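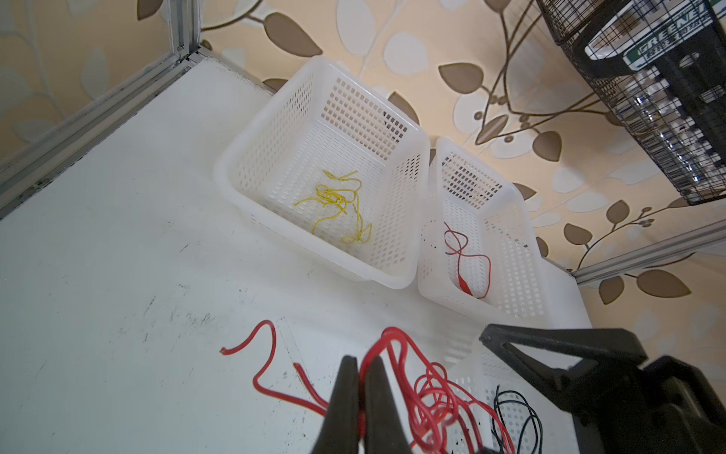

The wait for help with poor sleep has been too long, and a group that meets in the early evening would suit people who work, Roland Entwistle told the Garside open meeting in February. The request has now been met. Garside Clinic will begin a second group program for adults whose insomnia occurs together with anxiety, with sessions at the Grarby site as well as the main building.

The program uses cognitive behavioral therapy for insomnia, delivered in weekly sessions of 50 minutes. Patients keep a sleep diary, agree on a fixed rising time, and review their time in bed with a therapist. Medication is not changed as part of the program, and any questions about it are referred to the prescribing physician.
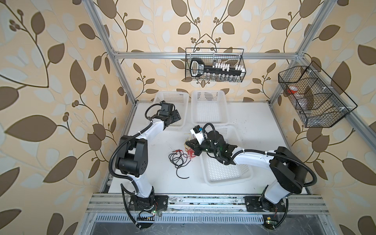
Each session closes with a short attention exercise intended for use at home when worry is strongest. Patients choose something ordinary and rest their attention on it for a few minutes, returning to it when the mind wanders. The object needs no special meaning: wallpaper with large brown and pale leaves on thin stems offers plenty to follow, and so does a familiar piece of music. The exercise is practiced during the day first – patients are asked not to try it in bed until the second week.

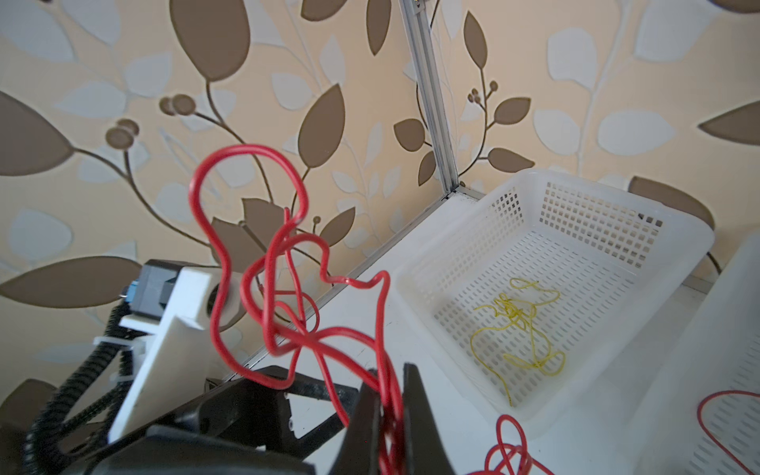
Red wire between the gripper fingers

Referrals to the first group came to roughly 165 over the past year, and 43 patients completed the full course. Veronika Nägeli will lead the new group, with three therapists sharing the Grarby sessions. Patients who have already been assessed will be offered places first.

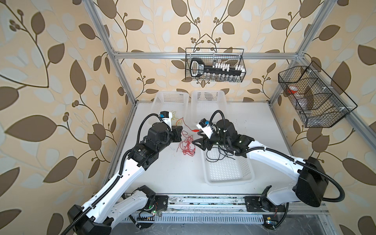

Garside Clinic | Department of Behavioral Health | Sleep and Anxiety Team

Referrals are accepted from primary care offices and from the Odwood outpatient service. Patients who work night shifts or have untreated sleep apnea should speak with the team before enrolling, as the time-in-bed schedule may need to be adjusted or postponed. Diary forms are available at both reception desks.

Posted May 27, 2025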